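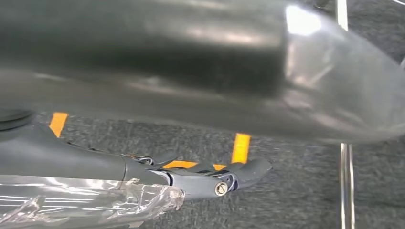 Arm and floor area check, Ukurstead shared workshop
Build no. 3469, two-arm mobile build
Filled in by: Fabrice Tanguy
Second check: Pacita Cabrera
Marks: OK / Watch / Fix before power

1. Isolation and stop
Mains lead undamaged along its whole length: OK
Stop button latches and cuts both arms: OK
Stop button can be reached from the keyboard without standing up: Watch
Comment: I can reach it from the chair, Pacita has to lean. Bring it forward on the bench and fix it down. The hook-and-loop pad from Fikbridge doesn't hold on that surface, so use the small clamp.

2. Software limits
Speed cap loaded at start-up: OK
Cap still in place after a restart: OK
Joint limits match the sheet taped inside the cupboard door: Fix before power
Comment: the sheet is two versions old. Limits in the config are the right ones. I have crossed out the old wrist figure in pen and will print a new sheet.

3. Bench work, reach and clearance 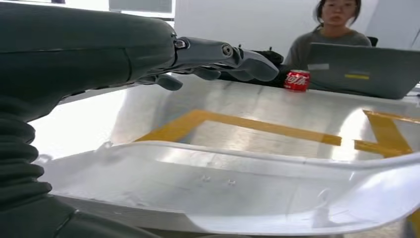 The reach limit on the bench was set with the old, shorter fingers and we haven't gone over it again with the new ones fitted. I want a 50 mm gap between the furthest fingertip position and anything that isn't the test object. With a drinks can just past the fingertips and the open laptop behind it, somebody sitting at that laptop is in line with the hand, so the chair goes to the side for any powered move. The yellow-orange tape on the table stays where it is until the new limit has been measured.

Fingertip gap measured at full reach: Fix before power
Chair to the side before power on: Watch
Test object empty or sealed: Watch
Bags and coats off the bench: Watch
Comment (P.C.): agree on the chair. Can we also have a second monitor at the end of the bench, then there is no need for the laptop to face the arm at all? The Dela Peña one in the store works if you use the other cable.

4. Hand and forearm
Finger pivots move freely by hand, power off: OK
Screws at finger base tight: OK
Cables at wrist clear of the joints through full travel: Watch
Protective film clear of the wrist joint: Watch

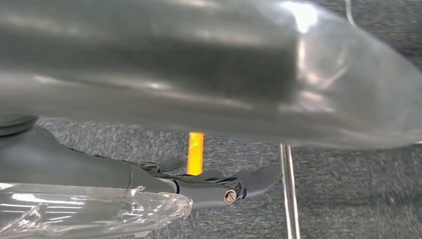 Forearm film, wrist band and the bolt at the finger base.

Comment: the film can stay on the forearm for now but the end near the wrist is ragged and I don't want it working its way into the joint. Trim it square and tape it down, or take it off. Check the bolt with the hex key every session, by hand, no power driver. Pacita asked about thread lock. Medium grade, small drop, and write it in the log.
Comment (P.C.): trimmed one arm, will do the other when the scissors come back.

5. Floor area
Taped positions readable and stuck down at the corners: OK
Shelving units on their tape before a run: Watch
Castors locked, where they lock: Fix before power
Crates sitting flat, nothing leaning out into the aisle: Fix before power
Loose cable off the carpet: Fix before power
Comment: castor brakes on the Jurkow unit don't bite on carpet. Chock that one until we have replacements.

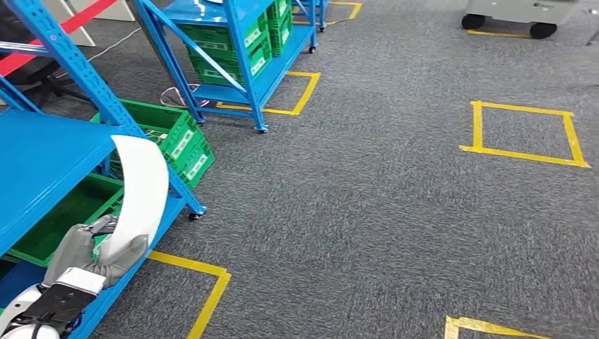 The chocks live in the grey tub under the sink and need to go back there, as the woodwork group use them too. Crates get pushed fully home before anybody switches the base on, and if one is found tilted the run doesn't start. Stray cable gets coiled and hung up at the end of the evening by whoever is last at the bench. I have been guilty of leaving it.

6. People
Two people present for any powered move: OK
One hand on the stop, that person does nothing else: OK
Visitors told where to stand: Watch
Comment: agreed with Pacita that talking to visitors counts as doing something else.

7. Power and charging
Battery case free of swelling or marks: OK
Charger on the bare worktop, off the carpet: OK
Charging never left going after 8 in the evening: OK

8. Result
No powered moves until every "Fix before power" line is cleared and initialled. Unpowered work on the hand can carry on.
Still open: fingertip gap, limits sheet, castors, crates, floor cable.
F.T. to do the gap and the sheet. P.C. to do the floor.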